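Fenness Spoon-and-Mug Task Kit for Student Arm Projects

Item 3236. Used with the Lotow curriculum, Unit 4 (Pick, Stir, Return).

The kit supplies the tabletop objects for a single-arm manipulation exercise. The arm takes a spoon from a two-block rest, stirs the contents of a mug, and puts the spoon back. It suits clubs and classes that have finished basic pick and place. The arm, gripper and camera are not included.

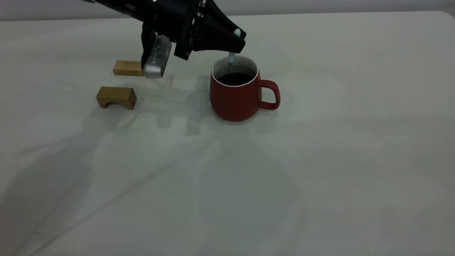
Stir stage, spoon held in the gripper.

Contents

Mug, red, white interior, loop handle: 1
Spoon with metal bowl: 1
Wooden rest blocks: 2
Printed task sheet and score sheet: 1 set

Work surface

Use a pale, matte surface. Mark the mug position and the position of each block with pencil or removable tape, and measure from the same table edge every time. Keep the mug handle turned away from the blocks. The published course places the mug to the right of the rest, with clear table between them.

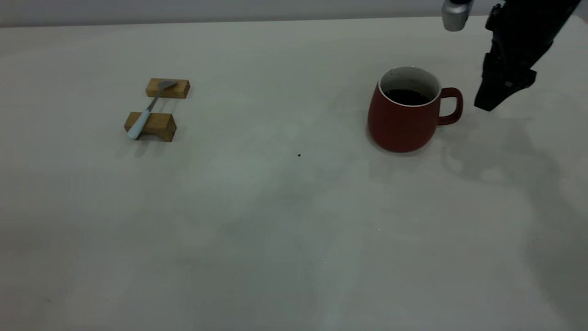
Rania Hakim

The spoon lies diagonally, bowl on the far block and handle across the near one. Leave the handle end projecting past the near block. Students at Mundberg tried a square layout in February and went back to the diagonal one, which gave their gripper a better approach. Gap width is left to the team and must be written on the score sheet before the first run.

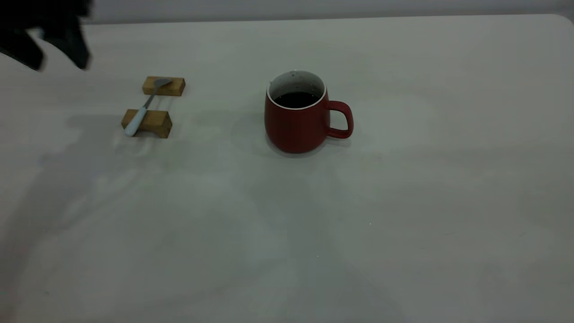

Rest layout, mug to the right.

Running the exercise

1. Fill the mug with a dark liquid to a short way below the rim. Cold coffee works and shows up well against the white interior.

2. Home the arm and start the log.

3. Approach the rest from above. Reduce speed before the fingers close. Contact with either block is a fault if the block moves.

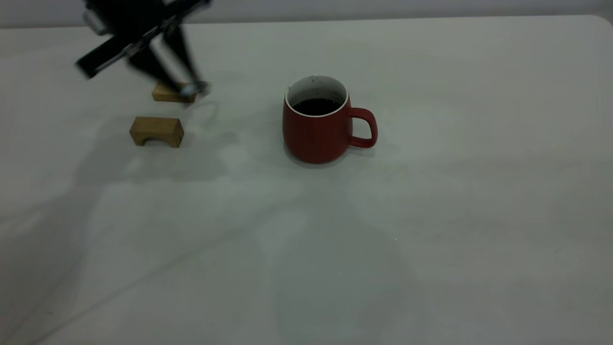

4. Lift, cross to the mug and lower the bowl into the liquid. Stir for the time set on the task sheet.

5. Raise the spoon clear of the rim, pause to drain, and return it to the rest.

6. Release and retract. The run ends when the gripper is clear of the spoon.

Scoring

The maximum is 400 points per team. Spills and a dropped spoon are scored separately. The Esteban club holds the current course record of 414 with the optional bonus card in play. Score sheets from earlier kits remain valid.

Ordering

Replacement blocks are sold in pairs under item 197. For class sets, write to Samer Geagea in school orders and state the number of benches.

Page revised 16/04/2025

This site uses cookies to remember your basket and measure visits. Accept all | Manage settings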